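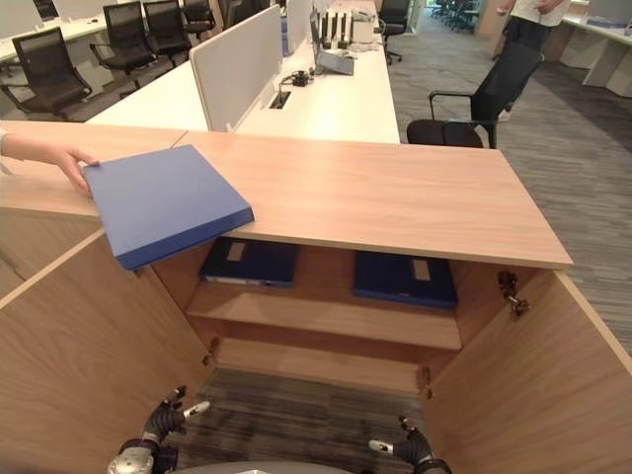

The cabinet by the desks, doors open, binders on the move.

Hi! I'm looking for one person (maybe two, if you come as a pair and promise not to talk all day) to help us get our paper under control at Dalisay this November. It's a short, paid, part-time job, and if you're the kind of person who gets a little thrill from a straight row of labels, please keep reading.

A bit of background. We're a small office that handles records for housing co-ops, and for years every co-op has had its own set of binders. Minutes, leases, repair bills, letters about parking, more letters about parking. Some of it has been scanned and some of it hasn't, and a few things were scanned twice under different names - that was me, sorry. When we took over the Florham files last spring we got 849 folders in one delivery, and I've been putting them into binders ever since, mostly after lunch when the phones calm down.

What I need now is somebody to go through it all properly with me. The work goes like this. We take one cabinet at a time. Everything comes out onto the countertop, we check each binder against the list, fix the label if it's wrong or missing, and put it back on the right shelf. Navy binders are closed accounts and blue ones are still active, so they don't share a shelf, even when there's loads of space and it would be so much easier to just shove them in together. (I have shoved them in together. I know who to blame.)

There are 28 cabinets in total, and they're the low ones with a counter on top, so there are no ladders involved. There is quite a lot of bending and crouching, though! The floor is carpeted, which your knees will appreciate, and you're welcome to use the kneeling pad I bought for my garden. A full binder is heavier than you'd think, so please be honest with yourself about whether you're happy lifting them for a few hours. If you'd prefer to do the list and labels while somebody else does the shelves, tell me and we'll see if we can split it that way.

You don't need any office experience. You do need to read messy handwriting, type at a normal speed, and care whether a 6 is a 6 or a 0. Some of the older account numbers were written by a man with a very loose idea of what a 6 looks like. You'll also see people's names and rent amounts, so we'll ask you to sign a short privacy form before you start, and nothing leaves the office.

Hours are 9:30 to 1:30, four mornings a week, and I think we'll be done in about five weeks. You pick the mornings. If you have school drop-off or a class, we can start later, just let me know when you write. The pay for the whole job is $3979, paid in 2 parts, half when we get to the middle of the list and half at the end. If it runs over, you get paid extra for the extra hours at the same rate. I've put that in the contract so you won't have to chase me.

You'd be working mostly with me, and also with Szabolcs Vida, who looks after the database (we use Valau, and he'll show you the three screens you need and tell you to ignore the rest). The people at the desks behind the cabinets are on calls a fair bit, so it's a quiet-voices kind of room in the mornings. Headphones are fine with one ear free. Coffee and tea are on us, and there's a microwave and a fridge with a shelf you can have to yourself.

We're on the second floor of the Dostent building, and there's an elevator. Street parking is a pain before ten, so take the bus if you can - it stops right outside the front door.

To apply, send me a few lines about yourself, which mornings you could do, and the last thing you sorted out or organized, big or small. A garage, a spice drawer, your grandmother's photos, I want to hear it! A resume is fine but I won't miss it if you don't have one. Please put "binders" in the subject line so I can find you.

I'll call everybody who looks like a good match, and then we'll have you in for a paid trial hour so you can see the cabinets and decide if you can stand them.

Tonantzin Trujillo
Records, Dalisay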